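Trundmont Commuter Forum > Getting to Work > Employer parking cash-out, is anyone's still running?

gravel_shoulder
My employer out at the Besau business park is talking about a parking cash-out. You hand back your parking permit and they pay you a set amount every fortnight instead. The draft we were shown says $45 a fortnight, and you get up to eight casual parking days a year before they start taking money back off you. It goes to a staff vote in January.
I drive most days. The 21 bus goes within a seven minute walk of the building but it only runs every half hour after 6 pm, and I often finish at 6:10. Would like to hear from people whose workplace has tried it. Did it last?

tramline_tess
Ours started two years ago and it's still running. I gave up my permit in the first round. The money is taxed, so check that before you work out what you're getting. After tax mine covers most of a monthly pass but not all of it.
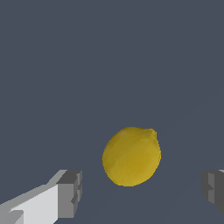 The casual days matter more than the money, in my view. I used all of mine by winter the first year, mostly for medical appointments, and then had to pay the visitor rate at the gate. Ask whether unused days carry over. Ours don't.

Kerbside
We had one and it was dropped. The company leased fewer bays once people handed permits back, then hired more staff, and the new people all wanted to drive. Those of us who'd given up our spots went to the bottom of the waiting list. I'd want it in writing that you can get your permit back.

gravel_shoulder
Draft says you can rejoin "subject to availability". So that's a no, by the sound of it.

Kerbside
That's exactly the wording we had.

norwest_pedaller
I'll disagree a bit with Kerbside. A permit isn't a right, it's a benefit, and until these programs came along the people who rode or caught the bus got nothing while the drivers got a free bay. I've ridden to work for years and the cash-out was the first time I saw a cent for it. If the bays fill up again they can charge for them.

Kerbside
Fine if you live within riding distance. Half our depot lives past Khaemba, and there's no bus at all out there before 7 am.

norwest_pedaller
Then keep the permit. It's voluntary.

Kerbside
It's voluntary until they lease fewer bays. Read my first post again.

tramline_tess
You're both describing real programs, they're just different ones. Whether the number of bays is fixed is the thing to ask about. Ours guaranteed the number for the length of the lease and I don't think I'd have signed up otherwise.

The other thing to ask about is a guaranteed ride home. If you came in by bus or carpool and you get sick, or get kept back, the employer pays for a taxi. Ours allows it a few times a year and you need a supervisor to sign the form the next day.

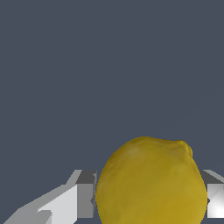 With a 6:10 finish and a half-hourly bus you'd probably use it, though ours excludes overtime you knew about in advance. A regular late finish wouldn't count either.

gravel_shoulder
There's nothing about a ride home in the draft. I'll ask. They do mention carpool matching through Movilum, has anyone used that?

two_zone_ticket
I have, for a while. You put in your home suburb, shift times and whether you want to drive or ride, and it gives you a list. It works if you have fixed shifts. It was useless for me once I went onto rotating rosters, as it kept matching me with the day crew. Also, turn off the reminder emails, there are heaps.

On the bus, there was talk of the 21 going to every 15 minutes in the evening peak. I wouldn't plan around it. I've been reading about that since I moved here.

norwest_pedaller
If you're at Besau there's a shared path nearly the whole way from the Trundmont side now. The only bad bit is the roundabout at the servo, and you can walk that. Ask for a locker and a shower before the vote, while they're still in the mood to say yes.
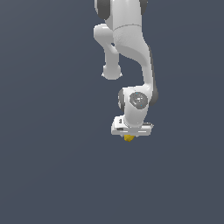
Robotic arm, computer render

gravel_shoulder
Thanks all. I've written to HR with four questions: whether the number of bays is fixed, how you rejoin, ride home, and carry-over of casual days. Will post what they say.

Kerbside
Get the rejoin one answered by email and keep a copy.

two_zone_ticket
And ask if part-timers get the full amount. Ours were paid pro rata and only found out on the first payslip.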